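2023-03-17

Path survey, Cillon loop, second walk

Dry enough today to do the whole loop without wellies, so off we went after the morning tea. Me, Despina and Wenceslao, with Kourosh joining us late from the bus (he'd got off a stop early and had to walk back along the main road, so he was already warm and cross before we started). Manouchehr stayed in the workshop to finish gluing up the board for the second sign, and I'm glad one of us did, as the clamps needed shifting twice.

The job, for anybody reading this who wasn't at the meeting: we're making the set of waymarker posts and low boards for the loop, and before we cut anything else we need to settle where they go, how tall they are and what a person walking towards one can see behind it. The first walk was in such filthy weather that my notes were mostly pulp. I can read "bench??" and something that may be "nettles". So this was a proper go at it.

We took the long measuring wheel, the short tape, a bag of bamboo canes with red wool on the tops and the mock-up post, the tall one Anežka made out of offcuts and painted in the two greens. It is a horrible thing to carry. Wenceslao had it on his shoulder most of the way and turned round with it at least once when somebody called his name. Next time we put a strap on it, or cut the mock-up in half and bolt it together on site.

First thing, the surface. I'd been worrying about the path itself since the boards will sit right beside it, and I wanted to know how much grit gets thrown up on to the face. It's a coarse old surface and the top is open enough that you can rub bits out of it with your heel. I did, and got told off by Despina. So the lower edge of each board wants to come up a bit from where we drew it. I had 200 mm clear of the ground on the drawing. Despina thinks more. We didn't agree, and I've left it at 200 for now with a big pencil ring round it.

Then colour. This was the bit I'd really gone out for! Anežka mixed the two greens in the workshop under the strip lights and they looked lovely, very smart, like an old railway station. Outside at this end of winter they look like a toy. There is hardly a proper green anywhere on the loop at the moment, it's all straw and brown and a sort of tired olive, and the pale grey of the path running through it. We held the mock-up against the bank, then against the water, then against bare branches, and the lighter of the two greens jumped out every time. The darker one sat down nicely by the water and looked a bit glum by the shrubs.
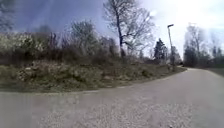
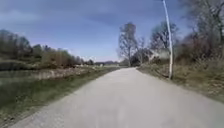
Kourosh says we should stop fussing and go brown. I do see his point. A brown post with a pale face would do for most of the year, but I keep thinking about June, when everything's up and a brown post goes missing altogether. Despina's idea was to keep the dark green for the post and put the face in a cream, close to the colour of dead reed, and I liked that as soon as she said it. She had the Eichhorn colour card in her pocket and we all stood round it like people looking at a menu. There are two creams on it that might work. The yellower one is out, to my eye, but Wenceslao was rather fond of it, so we'll paint both on scrap and lean them outside the back door for a couple of weeks.

Positions next. We put canes in as we went and wrote each one up in the small book (the orange one, it lives in the drawer under the bandsaw, please put it back there). What we learnt is that the bends do most of the deciding for us. Coming into a bend you look at the inside of it, so anything on the outside gets missed until you're level with it. We tried the mock-up on both sides and took turns walking up to it and shouting when we noticed it. Kourosh noticed it late every single time, even when he knew where it was, so I think he's our test walker from now on.

On the straight by the water it's the other way about. You can see a post from miles off, so there's no need for a tall one, and a tall one would be a shame there anyway. Everybody looks at the water. I'd like the low board for that stretch, the sloping one, set back on the verge so that you can read it and look up over the top of it. Wenceslao crouched down to be a child and said the slope was wrong, that he was looking at the edge of it and seeing nothing. Fair enough. We propped it up with a glove and then two gloves and two gloves was much better, so the angle wants to come down from what I drew. I'll measure two gloves tomorrow, ha. Despina's gloves, the thick ones.

Edges. The grass doesn't stop neatly anywhere, it frays out where it meets the path, and whoever mows it will run the wheels right along that line. So no post closer than the width of a mower deck, and I need to find out what that is. Manouchehr used to cut grass for the cricket club, so I'll ask him.

Sloping ground: I'd drawn every post with the same length below the surface, and that's plainly daft on a bank. Anything going into the slope needs to be longer in the leg. We have 19 blanks cut already, all the same. Some of them can go along the flat bits and we'll cut long ones for the rest, so nothing's wasted except my temper.

There was white blossom out on some of the bushes, by the way, before a single leaf. Despina said blackthorn and Kourosh said it was some kind of plum and they were still at it when we got back. I've put it in the book as "white blossom" and left a gap.

Back in the workshop: Manouchehr's board has come out flat, which after the last one is a small miracle. He used the Korov glue and left it in the clamps longer than it says on the tub. One face has a bit of squeeze-out he missed near the bottom edge, will scrape off. He wants to know if the lettering is routed or painted before he goes any further. Routed, I think, then painted in. I did a trial on a scrap with the small cutter and the round letters look good and the S looks drunk. Need a better S.

To do

Paint scraps in both creams and the dark green, put out by the back door – Anežka
Strap for the mock-up – Wenceslao
Mower deck width – me, ask Manouchehr
Redraw the low board with the flatter slope – me
Long legs for the bank posts, don't cut until the positions are typed up
Ring Doria about the stainless fixings, they said April for the rest of the order and I'd like that sooner
More red wool, we left most of ours on the canes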